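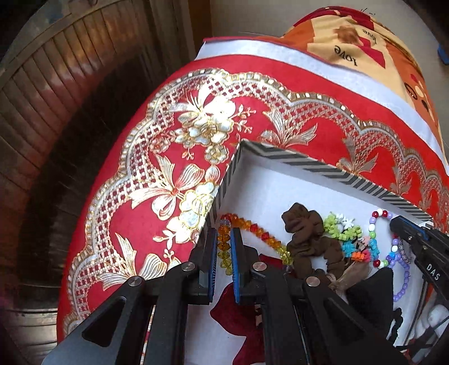
両手のグリッパーで小物の箱に手を入れるところ。左のビーズのブレスレットは赤から淡い緑へ色が移る。

Kadodden ソフトウェア作業ギャラリー:小物の仕分け

Kadodden では、家庭にある小さな物をつかんで分ける動作を、手持ちグリッパーの記録から学習させています。このページは制御・認識・計画の担当がそれぞれ書いたメモをまとめたものです。ハードウェアの話は別ページにあります。

使っているソフトウェアは次のとおりです。
Skallus:記録の取り込み、時刻合わせ、区間の切り出し
Kubo:物体の領域分割と把持候補の計算
Lilus:両手の軌道計画と指の開閉制御

取り込み(Skallus)
現在の小物セットは493区間。1区間は、指先が箱の縁を越えてから、物を離して縁の外へ戻るまでとしています。以前は録画の開始と終了でそのまま切っていたため、待ち時間が長く混ざり、学習した方策が箱の上で止まる癖がつきました。区切りを変えてから再学習し、停止は減りました。左右の記録は時刻のずれを補正してから1本にまとめます。補正できなかった区間は捨てずに、片手用のセットに回しています。

認識(Kubo)
分類は11種類。ビーズのブレスレット、布のシュシュ、フリルのついたヘアゴム、小さなヘアクリップ、リボンなどです。難しいのは重なりで、ブレスレットの下に黒い布があるような配置では、輪の内側に見える布までブレスレットの領域に入ってしまうことがあります。輪の形のものだけは穴を別ラベルで塗り直しました。面倒な作業でしたが、把持候補が輪の真ん中に出る誤りはほぼなくなっています。
カットのあるビーズは、光の当たり方で色が変わって見えます。色のばらつきを加えた学習データを足したところ、一つのブレスレットが二つに分かれる誤検出が目立たなくなりました。
箱の縁の白黒の斜め縞は、傾いた箱でも縁を追いやすい柄です。一方、刺繍の入った布の上では背景の花模様をヘアアクセサリーと間違えることがあり、縁の外側の候補は点数を下げています。

計画(Lilus)
箱が狭いので、両手が同時に入ると指の通り道がすぐに重なります。片方が先に入り、もう片方は斜め上で待つ順番を基本にしました。計画の候補は1回につき5本出し、箱の内壁との距離が小さいものから落とします。全部落ちた場合は、待っている側を一度引いてから計算し直します。

制御(Lilus)
指の開閉は3段階の速さに分けています。布は速く閉じても問題ありません。ビーズは最後だけ遅くします。速いまま閉じると珠が回って逃げ、輪が指の間から抜けます。ヘアクリップは向きによってまだ失敗が多く、つまむ前に隣の物を少し押しのける動作を試しています。

ツールの更新
Skallus の再生画面に、左右の指の開きを重ねて表示する欄を追加しました。区間の一覧から把持候補だけを呼び出せるようになっています。古い形式の記録は変換が必要です。変換後は左右の対応を必ず確認してください。

未対応のもの
・透けたビーズの奥行き推定
・箱の角に寄った物の取り出し
・からまったブレスレット2本の分離

次の更新は3月の予定です。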